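Workshop Tips: Building and Using a Pair of Hand-Held Grippers at Home

Posted 2019-06-17 by Lerato Engelbrecht

I built my first pair of hand-held grippers on the bench in my garage and the second pair at the Sibiya shared workshop, where there is a drill press and better light. These are the tips I wrote down along the way. Most of them cost me a part or an evening before I learned them.

Cutting and drilling the plates

Stack both blanks and drill them together. If you drill the left plate and then the right plate, the holes will be close but they will not match, and you will find out when you try to swap a part from one to the other. Tape the stack on two sides and clamp it to scrap wood.

Drill more holes than the plan calls for. You will want to move something later, and drilling a plate that already has parts on it is a bad time. Lighter too, though the difference is small.

Break the edges with a file before you hold the thing for any length of time. Corners on a triangle are sharper than they look. I round mine over a little and then go over them with 128 grit, which was what I had in the drawer.

Fasteners

Buy one screw length and design to it. I had three lengths in the first build and spent a lot of time sorting through a tin. A bag of 50 was plenty for the pair, with some left over for when they roll under the freezer.

Thread locker goes on metal to metal only. It can crack some plastics. Where a screw goes into plastic, use a lock nut on the far side and stop turning when it is snug.

Check the finger joints every time you pick the grippers up. A loose joint feels like a bad motor or a bad spring, and I took a whole unit apart once looking for a fault that was one screw backing out.

Cables

Run the cable back along the underside of the forearm and hold it with a loose strap near the elbow. If it hangs straight off the gripper it will drag across the table and pull things over. Leave enough slack to reach all the way forward, then add a hand's width more.

Tape or tie the cable to the body of the gripper so a tug lands there and not on the plug. Hot glue works for a week.

Keep the spare length behind the table, out of the way of your feet. I coil mine when I finish. When I don't, it takes longer to sort out the next day than coiling would have taken.

Finger pads

Bare plastic slips on cloth. I tried rubber bands, then bath mat, then the thin Silitis sheet that the workshop keeps by the roll. The sheet held up best. Cut the pads a little narrower than the finger so the edge does not curl up, and wipe them with rubbing alcohol before gluing.

Do not squeeze harder to make up for a worn pad. Change the pad.

Practice objects

Start with things that don't break and don't roll. Folded dish towels, sponges and empty boxes are fine for the first day. After that, move on to hanging things. Caps are good practice because the brim is stiff and the rest is floppy, so you learn where to hold and where not to. 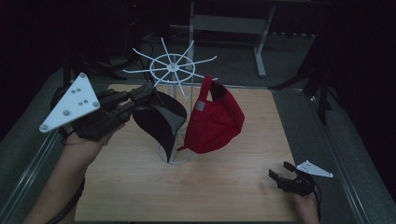 Gripping the black cap by its brim on the wire rack, with the second gripper down near the tabletop.

Take a cap by the brim, close to the middle. If you take it by the crown, the cloth folds and you lose sight of what the fingers are doing. Lift until the cap is clear before you pull it toward you - a light rack will come along with it if you don't.

A rack with spokes all the way around the top can be turned between tries, and that gives you a different reach each time. If yours slides, put a square of shelf liner under the base.

Use the idle hand. Most people leave the second gripper parked and do everything with the first. Practice steadying the rack with one while the other does the lifting, then trade sides. My left is still slower than my right.

Work in short sessions. I stop after 16 tries and put the grippers down. My wrists were sore for most of last August from ignoring this.

Storage

Hang the grippers by the plate, fingers open. Leaving them closed flattens the pads. I use two cup hooks under the shelf, and the small parts live in a Fornon tackle box with the lid labeled.

Next page: making a cheap table stop from drawer slides.

14 comments | 37 shares

Questions or corrections: use the contact form | Copyright 2019 Flirnau Home Workshop Notes | Back to top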